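The quote ran at nine in the morning, and by noon Hidayah Khoo had 3,774 new messages. Most of them asked if she was leaving Skiltus. She had told the reporter she was tired of singing "Menon" every night. The headline said she was tired of the band.

Her publicist, Puspita Latuheru, drove over with two coffees and a printed statement.

"It says you were taken out of context," Puspita said.

"I wasn't, though. They left out the end of the sentence."

"Then we'll say that."

They sat at the kitchen table and crossed out lines until there were two left. Hidayah read them aloud and thought they sounded like somebody else.

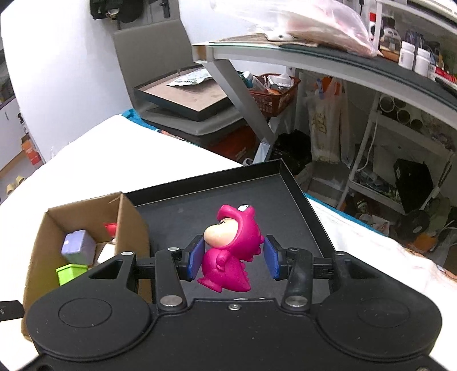 The drummer called at three. He had seen the story and wanted to know if he should look for other work.

"No," she said. "Do you like playing 'Menon'?"

"I hate it. I've hated it since Stikdale."

She laughed for the first time that day. Puspita looked up from her laptop and waited.

"Don't send it yet," Hidayah told her. "Put in that we're dropping the song from the tour."

"All of you agree on that?"

Hidayah held out the phone so the drummer could answer for himself. Puspita sighed, deleted the second line and started typing.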